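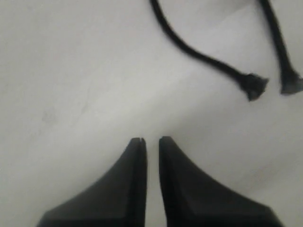 Early Learning | Printables & Activities

Preschool Worksheet Bundle Promises "Kindergarten Ready" by July. Teachers Want to See the Proof

March 29, 2024

Ruletti, a publisher of downloadable activity packs for young children, has put out its biggest bundle yet: 400 printable pages that the company says will get a four-year-old ready for kindergarten by the end of July. Parents who start this week and keep to the schedule, the sales page says, will see "real results at the kitchen table."

What those results are is harder to pin down. The bundle covers letter tracing, counting mats, cut-and-paste shapes, mazes and a long run of farm animal coloring sheets. Families get a wall chart and a certificate to print at the end. There is no before-and-after check of any kind, unless you count the certificate, and a child gets that for finishing the pages.

The company points to a home trial with 53 families. Most of them "noticed a difference," according to the sales page. It doesn't say how many is most, how long the families used the pages or whether they paid for them. Asked for the survey questions, Ruletti sent back a link to the same page.

Akihiko Kamata, who wrote the bundle, said in an email that parents are good judges of their own kids. "A mom knows when her child can hold a pencil better than last month," he wrote. That may be so. Four-year-olds also tend to hold a pencil better than last month without buying anything.

Hiyori Imai teaches a mixed class of threes and fours at the Grastholm preschool and looked through the sample pages at our request. She liked some of them. The counting mats are clear, she said, and the scissor strips get harder at a sensible pace. She was less taken with the tracing section, which has children working on lowercase letters by the second week.

"I have kids who would do ten of these in a row and ask for more," Imai said. "I have others who would be under the table by page two. A schedule on the wall isn't going to change which kid you have."

She also wondered about the number of pages. Her own class uses a worksheet now and then, mostly on rainy mornings, and spends far more time on blocks, play dough and pouring water from one cup into another. Those build the same hand muscles, she said, and they don't use up the printer ink.

Ink is not a small matter. Of the 400 pages, 221 are in full color, and the black-and-white version is sold separately. The download also assumes a laminator for the reusable mats, something the sales page mentions only in the last paragraph.

Ruletti says a second bundle, for first grade, is being tested with families in Berkarau and Chiba and will run to another 300 pages. It did not say what the testing involves. Kamata wrote that the early comments were "wonderful" and that he would share them once the bundle was on sale.

The free sample has a caterpillar counting mat, two mazes and a sheet of shapes to cut out. Imai plans to use the caterpillar.

We use cookies to remember your settings and to show you content you may like. By continuing to browse, you accept our cookie policy.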